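Sernomby extends Pop tray line with glossy yellow finish

TRURKGATE – Plastics molder Sernomby will add yellow to its Pop range of open rectangular trays in January, the company told its dealers on Wednesday. The trays are used for sorting and carrying small goods in packing rooms, workshops and kitchens. Until now they have been sold in gray and white only.

The first run will be 700 trays, all in the middle size. They will be sold through Cleltix, which handles the rest of the Pop range. The large and small sizes will follow if the first run sells through, but Sernomby has not set a date for either one.

The shape is unchanged. The walls flare slightly from the base to the rim, so that empty trays nest when stacked. The new trays come out of the same mold as the gray and white ones, and the three colors can be nested together. Lids made for the earlier trays will fit the yellow version. The lids themselves will stay gray for the time being.

The main change other than color is the surface. The older trays have a fine texture inside and out, which hides scratches but holds flour, sawdust and label glue. Dealers had passed on complaints from packing rooms where the trays are wiped down between orders. The yellow trays have a glossy finish on the inside and outside of the walls. The underside keeps the texture.

Silviu Furtună, product manager at Sernomby, said the choice of yellow came from the people doing the sorting. "Most of the tops these trays stand on are dark, or they are stainless steel," he said. "Dark screws in a gray tray on a dark top are hard work at the end of a shift. With yellow you see the edge of the tray and you see what is left in the bottom of it."

Furtună said the company tried a pale blue and a light green before settling on yellow. The blue showed marks from cardboard. The green was hard to hold to the same shade from one batch to the next, and trays from two batches looked mismatched when they stood side by side.

The gloss has a drawback. Fine scratches show sooner on a smooth wall than on a textured one, and Sernomby's care sheet for the yellow trays rules out scouring pads and powder cleaners. A soft cloth and dish soap are enough for most dirt. Tape residue should be lifted with warm water and a plastic scraper. The care sheet also says to let a tray dry fully before nesting it, as smooth walls can hold together when there is water between them.

Trial use in Trurkgate

A trial lasting 14 weeks was carried out in packing rooms and workshops in Trurkgate. Users were given yellow trays alongside the gray ones they already had and were asked to fill in a card for any tray taken out of use. Sernomby received 67 cards. The most common reason given was a chipped rim, followed by staining from marker ink.

Chipped rims were found on both colors. Furtună said most of the chips came from trays being dropped on a corner while full, and that the resin will stay the same. Ink stains were noted more often on yellow, but were also easier to remove from it. The company now advises users to write on a paper label and keep ink off the tray wall.

Several cards mentioned sliding. On polished stone, an empty tray can move when an item is pushed against one wall. The textured base helps a little, but Sernomby suggests a thin rubber mat for anyone who sorts on marble or another smooth top. Cleltix will stock a mat cut to the size of the tray base. It will be sold separately. 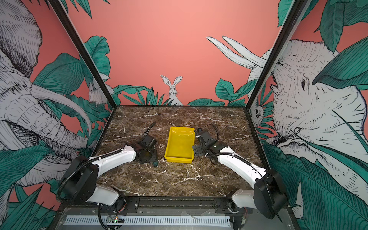 Yellow tray with flared walls on a dark brown marble top with white and cream veining.

Stone tops raised a second point in the trial. Grit caught under a tray can mark a polished surface when the tray is dragged. Users are asked to wipe the top before setting a tray down, and to lift it when moving it. The same advice will be printed on the carton.

Ordering

Cleltix will accept orders from existing account holders first. Trays ship in nested stacks with a paper sheet between each tray to protect the finish. The sheets can be recycled with ordinary paper. Single trays will be available over the counter at the Cleltix store in Trurkgate once account orders have been filled.

The price will match that of the gray tray in the same size. Furtună said the added cost of the yellow pigment is small, and that polishing the mold was paid for as part of planned upkeep.

Because the mold has been polished, later batches of gray and white trays in the middle size will have the glossy walls as well. Stock of the textured version will be sold until it runs out. Buyers who need the textured surface, for example to match trays already in use, should order by the old part number and mark the order "no substitute." Orders without that note may be filled with either version.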